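Workshop notebook, Elcombe
Thursday, morning and after lunch

Continued with the wheat paste for the spine linings. The batch from Tuesday became thin in the jar and I threw it away. The new one: 100 g of starch, soaked overnight, cooked on the small plate until it turned from milky to glassy, then pushed two times through the horsehair sieve. It is stiffer than I like. I will dilute it only in the dish and leave the jar as it is.

The ledger from the Cumitgate mill is now fully taken down. The old animal glue on the spine came off with a poultice, ten minutes for each section, and the last two sections needed a second round. The sewing was on three tapes, of which one was broken near the head. I kept a piece of each tape in the envelope with the thread.

Page numbers: the clerk started at 1,833 and did not start again from one, so this volume must continue an older one. Please do not "correct" the numbers on the collation sheet. I wrote them as they stand in the book, also where he jumped over a leaf.

Paper for the guards: I compared the Siqueira tissue with the one we had before. The Siqueira tears more evenly along a water line, and the fibers at the edge are longer. When it dries it pulls a little. I tested it on a scrap of blank ledger paper and the scrap curled toward the tissue side. With thinner paste it curled less, but the edge lifted when I passed the bone folder over it. To be tried again with a longer time under weight.
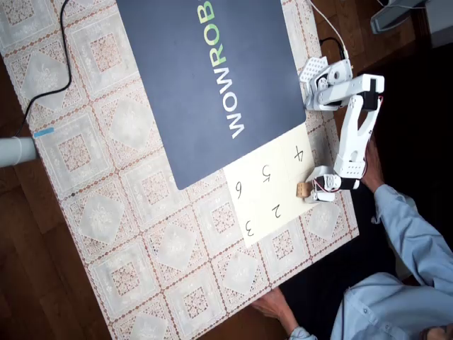
The Baler note in the margin of the collation sheet says that the curl comes from the grain and the paste has little to do with it, and asks if I checked the direction before I cut the strips. I did not check it. I assumed that it was parallel to the short side, as with the old tissue. After lunch I wetted a corner and it was the other way. So the test from the morning has no value, and I crossed it out on the sheet.

Cut new strips, 44 in total, grain along the length. Guarded the first section and put it between blotters and boards. At four o'clock it was still cool to the hand, so I changed the blotters and left it.

To do:
Order more blotter, the medium weight
Wash the sieve properly, there is starch in the corners
Ask Baler about linen tape in the narrow width
Look at the first section before opening the press for anything else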